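Pluvell Sim Bench
Simulated demonstration recording for tabletop assembly
Page updated January 2022

Sold by: Dormont
Developed by: Teradis
License: per seat, per year
Status: shipping

Overview

Pluvell is a simulated workcell for recording demonstrations of assembly tasks. An operator drives a rendered arm through the task, the software logs every joint angle and gripper command, and the result is a set of episodes you can feed to a learning system. Teradis writes the software. Dormont sells and supports it, and the notes on this page are ours.

We have carried demonstration recording tools for a while and we have heard the pitch many times: unlimited data, no hardware, a policy that walks off the screen and onto the shop floor. We don't sell Pluvell on that pitch. Data from it is cheap compared with data from a real cell, and a fair amount of it is worth what you pay. Please read the limits section before asking for a quote.

What is in the license

One seat of the recorder and one seat of the playback and review tool. The standard room, with one arm, one table and the frame assembly parts. 49 task templates, of which we think perhaps half will interest anyone outside a research group. Export to plain numeric tables plus video. Email support from Dormont, answered on working days.

The hand controller is not included. Neither is training code. Teradis offers a starter policy as a free download, and customers are welcome to try it, but we don't support it and would not judge the data by how it performs.

The standard room

Every new seat opens in the same room. The arm is mounted on a pedestal on the tabletop, and the parts are spread over the table so the operator has to reach for them at different distances and angles. The main workpiece is a long wooden beam that takes a narrow frame of rails. Loose brackets, blocks, a ring and a shallow tray make up the rest of the layout. Parts can be moved, rotated or removed between episodes, either by hand or with the shuffle setting.

Shuffle is the feature most often oversold, in our view. It moves parts around and changes the light. It does not change their shape, their weight or how they catch on each other, and a policy trained only on shuffled layouts of one beam has still seen only one beam. If you need variety in the parts, budget time to import your own.

The shadows deserve a word too. They are rendered with the arm, so a policy that uses camera images will learn with the arm's shadow lying over part of the work. Some buyers ask us how to switch that off. You can, in the lighting panel, but your real cell has shadows and we would leave them on.
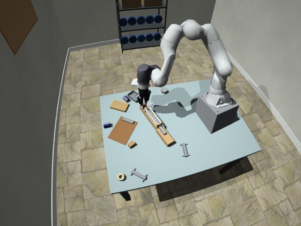
Recording an episode

1. Load a task template and pick a layout, or let shuffle pick one.
2. Start the recorder. The clock begins at the first movement of the controller, so there is no need to rush.
3. Do the task at a steady speed. Pauses are kept in the file. The trimming tool removes long ones, and we suggest you check what it removed.
4. Mark the episode as good, failed or unsure. Use unsure freely.
5. Save. Episodes cannot be edited after saving, only tagged or deleted.

A trained operator should plan for 5 minutes per episode on the frame task with review included. The brochure figure is lower. It leaves out the review, and skipping review is how people end up with a folder full of near misses marked good.

How many episodes do you need?

We get this question more than any other and we don't have a number that holds for every task. Teradis suggests 400 episodes for a first training run on a frame task. Treat that as a place to start. What matters at least as much is who recorded them. One operator tends to approach a part the same way every time, and the policy picks up the habit along with the skill. We ask customers to use at least 2 operators and to tag episodes by operator, so the difference can be looked at later.

Keep the failures. The tool can export them separately, and they are useful for training anything that has to judge whether a grasp went well. They also tell you when a template is badly set up, which happens.

Limits

Contact. Sliding, wedging and light touches are approximated. A part that seats neatly in the simulator may bind on a real bench. Do not use Pluvell force readings as a stand-in for a real sensor.

Flexible parts. Not supported. Cable, tape, foam and cloth are on the Teradis wish list, and they were on it the last time we wrote this page.

Gripper. Parallel fingers only. Suction was announced for an earlier release and then moved. We will list it when we have used it.

Small parts. Anything small enough to sit between the fingertips is hard to judge on screen, and operators tend to close the gripper early. Use the second view when working with these.

Transfer. We make no claim that a policy trained on simulated episodes alone will work on a physical arm. Hold back part of your budget for real demonstrations. If there is no budget for those, we would rather you talked to us before you bought.

Works with

Kerr hand controller (sold separately, see accessories). Other controllers can be mapped by hand, though the wrist rotation is awkward on most of them. The recorder runs on a desktop computer with a dedicated graphics card. Laptops will run it, but the frame rate drops when several shadows overlap, and a jumpy picture makes for jumpy demonstrations.

Trial and returns

The trial is the full recorder with export turned on. We insisted on that, as a trial without export tells you nothing about whether the files fit your pipeline. Record a small set, train something on it, and look at what you get. Licenses can be returned within the first month if no update has been claimed.

Accessories and related items

Kerr hand controller, single
Kerr hand controller, pair with stand
Pluvell part import tool
Pluvell extra review seat
Dormont operator training, remote

Request a quote
Request a trial
Back to simulation and recording tools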